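Footwear and Lace Check - Canvas Low-Top, Gray
Bremance Activity Center, Entry Area
Checklist 23, July
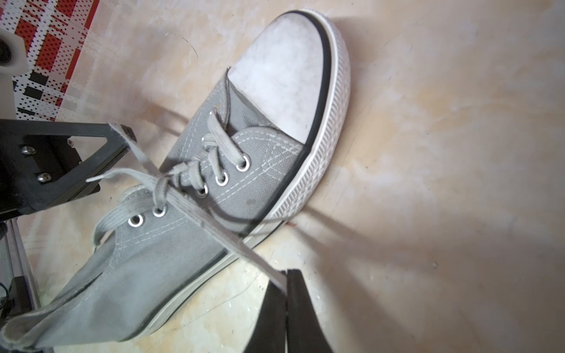 Complete before issue. Mark each line OK, MONITOR or REJECT. Comments go on the same line.

1. Toe cap: OK. Light scuffing and gray smudges. Cosmetic only.

2. Black stripe at toe: OK. Follows the front edge of the shoe.

3. Sole wall: OK. Crosshatch texture visible on the side. Check the underside separately and enter the result on the Olteck sheet.

4. Canvas upper: MONITOR. Dark scuff below the lacing area. Press from inside with a thumb - if the weave gives, change to REJECT.

5. Stitching: OK. Double rows on the vamp. Pull test not required for this grade.

6. Canvas edge near toe-cap seam: MONITOR. Frayed and curling where the lace emerges. Trim stray threads, do not cut into the weave. Recheck at next issue.

7. Eyelets: OK. Round metal, silver. Run a fingertip around each rim for burrs.

8. Laces: REJECT as presented. Loose end is long and the shoe is not to be walked in until tied. Trip hazard on the entry stairs. Retie with a double knot, ends clear of the floor, then re-mark.

9. Tongue: OK. Center it before tightening.

Item number 449. Two MONITOR lines are allowed per shoe; a third sends the pair to the repair bin. Replacement laces are in the Sornine drawer, flat type only - round laces work loose in these eyelets.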